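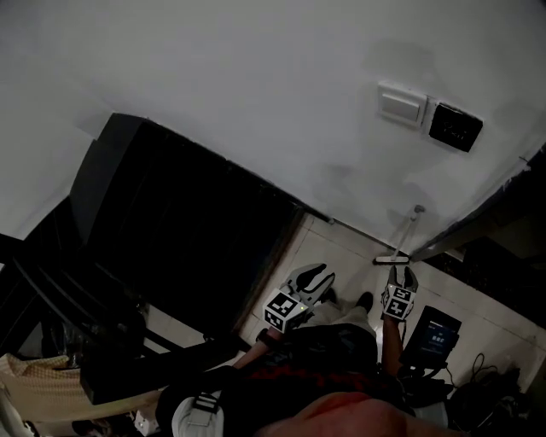 Figure 4-1. Operator standing with one gripper in each hand.

4.2 Recording a Demonstration by Hand

This section applies to two-handed demonstrations recorded with the Sanulham hand-held grippers. Complete the calibration in Section 4.1 before proceeding.

1. Take up a position facing the wall, with both feet flat on the floor.
2. Hold one gripper in each hand by the handle below the marker cube.
3. Bring both grippers in front of the body, at chest height or slightly lower.
4. Open and close each pair of fingers fully, 2 times.
5. Remain still until the session software reports that both cubes have been located.

CAUTION: Cables may be present on the floor of the recording area. Check the floor before stepping in any direction.

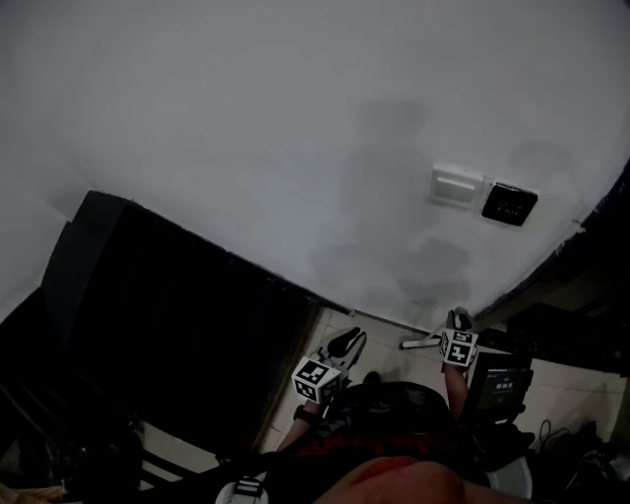

Figure 4-2. Both grippers held out in front of the body.

NOTE: Do not cover any face of a marker cube with the fingers, a sleeve or a strap. If tracking is lost for more than 2 seconds, the recording must be discarded and repeated from step 3.

4.3 Handling Laboratory Tools

6. Approach the tool slowly and center it between the finger pads.
7. Close the fingers until the tool is held upright. Do not squeeze further.
8. Perform the task at around half of normal working speed.
9. Return the tool, open the fingers and withdraw the hand before ending the recording.
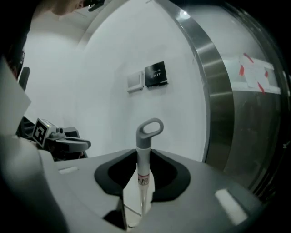 Figure 4-3. Pipette held upright in the gripper, view from the gripper camera.

NOTE: Pipettes shall be gripped on the shaft, below the handle. Recordings in which the tool slips or is regripped are to be marked "R" in the session log.

A complete set consists of 50 accepted demonstrations per task. Operators shall rest after 60 minutes of continuous recording. Completed sets are submitted to Oana Iordache at Plovbridge by Tuesday noon for review. Requests for replacement finger pads should be addressed to Noura Sfeir.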